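Why Does Wood Have Stripes?

Look closely at a table, a floorboard or a wooden spoon. You will probably see lines running along it. These lines are called the grain. They were made by the tree as it grew.

How a tree gets its lines

A tree grows taller at the tips of its branches. It also grows wider, and that happens in a thin layer just under the bark. Each year the layer adds new wood all the way around the trunk.

In spring there is usually plenty of water, so the tree grows quickly. The spring wood is often pale. Later in the summer growth slows down, and the wood made then is harder and darker. One pale band and one dark band together make one year's growth. If you cut straight across a trunk, the bands look like rings.

When a sawmill cuts a log the long way, the rings turn into lines. Some are straight and some make wavy shapes like hills on a map. It depends on where the saw goes through the log.

Counting the years

The Tulura nature centre has a slice of fir trunk on its wall, and visitors are welcome to count the rings. There are 209. A smaller slice beside it, from a cedar, has 171. The cedar's rings are very close together on one side. Narrow rings can mean dry years, or a tree that grew in the shade of bigger ones.

Many strips, one table

A wide board cut from a single log can bend as it dries. Woodworkers often glue narrow strips side by side instead. A top made this way is called butcher block. Each strip may come from a different board, so the colours don't match exactly. 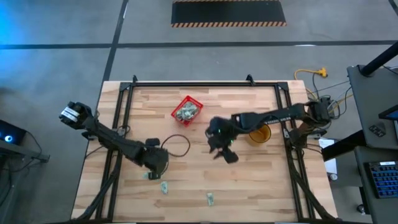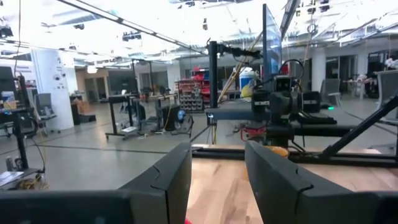 Light wooden tabletops. In the first picture, the paler and darker strips run side by side.

Wood keeps moving a little even after it becomes furniture. On damp days it takes in water from the air and swells. On dry winter days it shrinks. Old wooden drawers sometimes stick in April and slide easily in January for this reason.

Hardwood and softwood

Maple, oak and birch are hardwoods. They come from trees with broad leaves. Pine, spruce and fir are softwoods, and most of them have needles and cones. The names can be confusing. Balsa is a hardwood, but you can dent it with your fingernail.

Try it yourself

Put a sheet of thin paper over a piece of rough, unpainted wood. Rub the side of a crayon gently across the paper. The harder bands will show up darker than the soft ones. Try a few kinds of wood and label each rubbing.

Words to know

Grain: the lines and direction of the fibres in wood.
Bark: the outer covering of a tree.
Sawmill: a place where logs are cut into boards.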